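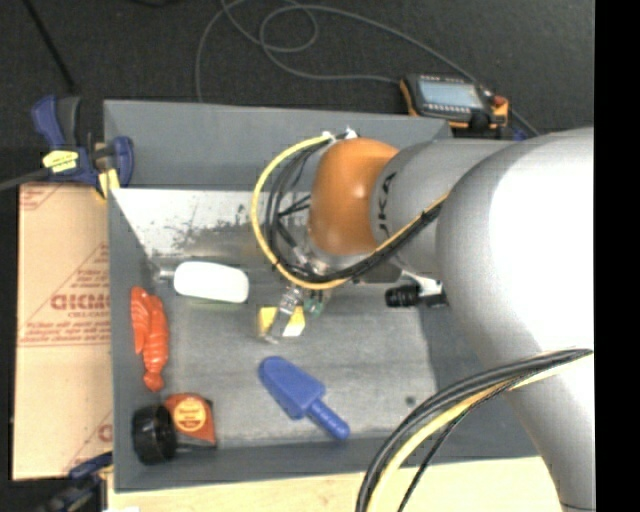
Bin-picking cell with teach pendant at the rear. Photo: Kohei Fujimoto / Clundeck

Give me a good checklist and I am a happy man. I know how that sounds. But I have spent a fair part of my working life near robot arms, and the thing that excites me most about the field just now is paperwork: the plain, dog-eared, argued-over house rules that small teams write for themselves, and which I think deserve to be shared far more widely than they are.

Look at the cables on that arm. A yellow one swings out in a wide loop around the orange joint cover, with a bundle of black ones running just inside it, and little white ties holding the wiring at the top. Every person who has ever dressed a robot has an opinion about that loop. Too tight and the wrist pulls on it at full twist. Too generous and it finds something to catch on. Most of us learned where the balance lies by getting it wrong, and then we moved jobs and took the knowledge with us. What a waste! It could have been two lines on a sheet of A4.

The big safety standards are good, and I won't hear a word against them. They tell you how to think about risk, what a stop button has to do, who should be inside the fence and when. But they are written for everyone, so they can't tell you what to do on a wet morning in March when a bin has crept along the bench and the arm is reaching for where it used to be. Somebody local has to write that bit down.

Clundeck did. Their rules for bin work began as one page and had grown to 17 by the time Tyson Tremblay sent me a copy, and I read it on the train with a pencil, grinning. Clamp the bin at two corners at least, and put a hand on each clamp before the first run of the day. Decide where the pendant lives and write it on the drawing. Keep slack cable off the path your feet take. Record which objects went into the bin, by name, before you start, so that a week later you aren't trying to recall if the tape measure was in there or the toy trowel.

I love that last one. Mixed bins are where a gripper earns its keep, and they are also where records go to pieces. A bottle on its side, a toy lobster, a blue plastic trowel with a ridged handle: each of these asks for a different approach, and if you don't note what was there, your success rate means nothing to anybody else. The Corrigan trial last year reported 85 good picks out of 103 tries. Splendid, but of what? The write-up said "household items". I have a household. It contains a piano.

Fujimoto and I disagree on one point, and I want to set it out fairly. He thinks house rules should be kept short enough to learn by heart, and that anything longer turns into a file people sign without reading. He has seen it happen, and so have I. My answer is to split the thing in half. Put the rules that protect people on a card by the pendant, in big type, and never let that card run over one side. Everything that protects the work can go in the longer document, where it may ramble as much as it likes. Cable dressing, bin floors, how worn a surface may get before you swap it, what to call each object. People will read a rambling document if it was written by someone who has stood at that bench.

And please, put the reasons in. The Grendus handbook has a rule that says "no reflective surfaces inside the bin without sign-off", and for years new starters took it for fussiness. Then an old hand added a note in the margin about a camera that kept seeing a bright patch as an object. Now they all follow it, and two of them have improved on it.

So here is what I would like to see. I would like every team that runs an arm over a bin to publish its rules, warts and all, with the crossings-out left in. Zekix has offered to host them, free, with room for comments underneath, and I have told them I'll send mine first. It's not pretty. There is a page on cable ties that goes on far too long, and a drawing of a clamp that has been mistaken for a duck. If yours says something different about where the yellow cable should go, I very much want to read it.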